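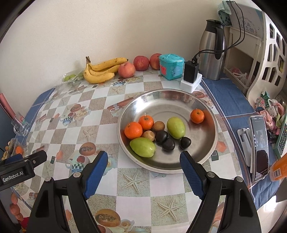
Hi Sabina, I promised you a proper update on the Bolirholm dining room before the month was out, so this is me keeping my promise, just barely! The big news is that fruit is now out on the table all day, every day, and people are eating it. We went with one wide stainless steel bowl in the middle, with mandarin oranges, dark plums and whatever else Obaidul brings back from the market, and the bananas and red apples go at the back by the wall. The tablecloth is the checkered one with the starfish and teapots on it (Yurani picked it, I was outvoted, and I have come to love it). The room feels like somebody's kitchen now, and that was what I wrote in the application, so I'm pleased.

On to the money, as I know you need it for your own report. The Rathnayake grant to us was $2,628 and we have spent most of it. The biggest single piece was the table itself, which we got secondhand from Puloren after Khalil talked them down. Then came fruit, then the bowl, the cloths and a set of decent paring knives. I have every receipt except one from the market, where the man wrote the total on a paper bag. I scanned the bag. Let me know if that's going to be a problem and I'll ask him for something better.

What I got wrong was the buying. In September I was doing one giant shop on Monday morning and by the weekend we had sad, wrinkly plums and no bananas at all. Obaidul now goes twice a week and buys less each time, and he picks fruit at different stages so it doesn't all go soft together. It costs a little more in bus fare, but we throw out a lot less. Bananas are still the headache. They go from green to speckled overnight, or that's how it feels when you're the one in charge of them, and some folks won't touch them once they have spots. Sewwandi takes those and turns them into banana bread for the Friday group, and I've put the flour and sugar under "fruit" in the budget, which I hope you'll forgive.

I also want to tell you about the small round fruit problem. A few of our regulars grew up eating things I'd never bought in my life, and they've been really generous about telling me what to look for. So now there's nearly always something in the bowl that starts a conversation – someone asks what it is, someone else cuts it up and passes it down the table. I had planned little printed cards with the name of each fruit and how to eat it. We tried the cards for a couple of weeks and people talked less, so I took them away again. The leftover card stock is in the office if Tollavby wants it for their spring posters.

Attendance is good. We had 61 people sign the book at least once since we started, and on a normal lunch we set 10 places and add chairs as needed. Khalil says the older men stay longer now that there's something to pick at after the plates are cleared. I can't prove it's the fruit. It could be the heating, which got fixed the same week, and I'm not going to claim that one for the grant!

Things still to do: the second bowl for the reading room hasn't been bought (the one I wanted was out of stock and then I forgot, sorry). The tablecloth needs a spare so we can wash this one without going bare. The blue cloth on the side does fine for drying hands and wiping up juice, but one isn't enough on a busy day, so I'd like to get a few more like it. Yurani has asked for a proper compost bin with a lid that shuts, and after last week I'm fully behind her.

My ask for the next round is a small one. We'd like seven more weeks of fruit money at the same rate, with the bus fare written in as its own line this time so I stop hiding it under "supplies." If you'd like to come and see the room, lunch is at noon and you don't have to tell me ahead. Sewwandi is sending you the spreadsheet separately, and the tab you need is the second one – please ignore the first, it's my old shopping list.

February 27, 2018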